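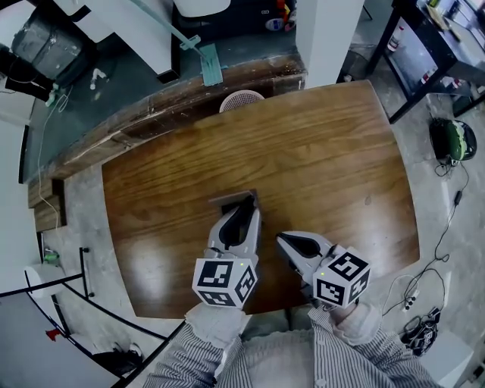 The table, the counter behind it, and the squeegee that lives wherever it was last put down.

I have been meaning to write about the counter for months. The table gets all the compliments. People come in, run a hand along the grain and say something nice about the wood, and then their eyes drift to the long gray-green thing behind it and they ask whether I've seen any good movies.

The counter came with the place. Its color sits somewhere between a filing cabinet and a pond, and along the front runs a wooden strip that has been losing its varnish since before I had opinions about varnish. It's scratched, it's chipped, and if you lean on it in a sweater you will leave some of the sweater behind. My friend Venla Lahtinen, who refinishes furniture for a living and is therefore no fun at parties, looked at it in October and told me it was an afternoon's work. Sand it, wipe it, two thin coats, done. That was in October.

What I did was get a quote for replacing the whole thing. A company called Huttunen sent a very polite man with a very long tape measure, and a few days later I had a very polite email asking for $1,093. This did not include taking the old one away. I closed the email and went and looked at the counter for a while, and I have to say it had improved.

So the strip stays, and I'm going to fix it. I bought the sandpaper. I bought a can of Kelix clear satin for $15, on the grounds that the man in the store said it was forgiving, and I need that in a product. The can is in the closet. I check on it sometimes.

The real obstacle is that to sand the front of the counter you have to clear the top of the counter, and the top of the counter is where things go when I don't want to make a decision. The squeegee is the worst offender. It's a floor squeegee – teal head, long pale handle – and it has no business being up there. A floor squeegee belongs near a floor. But the closet is too shallow to stand it up, the hook I put in for it fell out and took a piece of wall along, and laid flat on the counter it bothers only the people who have to look at it. Nelli Aaltonen from next door offered to take it off my hands, which I thought was kind until I worked out that she has been wanting a squeegee.

Then there's the white cable that hangs down the front of the counter and carries on toward the floor. I bought a cable organizer for it, a Gonasico, with adhesive clips. The clips will not stick to a strip with flaking varnish. You are supposed to apply them to a smooth, clean surface, and if I had one of those I would be writing a different post. So the cable waits for the strip, the strip waits for the squeegee, and the squeegee is waiting for me to patch the wall.

I did make a schedule. Evenings only, after 8, windows open, one section at a time. Venla read it and asked why there were 59 minutes set aside for "preparing mentally." I said I'd rounded down.

Meanwhile the table carries on being lovely, and I've done nothing for it whatsoever except wipe it and tell people not to put hot mugs on it. I suspect the two things are connected. If I'd had plans for the table there would be a can in the closet for that too.

Anyway, if anybody has a way to hang a long-handled squeegee on a wall that has already given up once, I would like to hear it. Please don't say pegboard. I've had the pegboard conversation with Nelli and we are only just back on good terms.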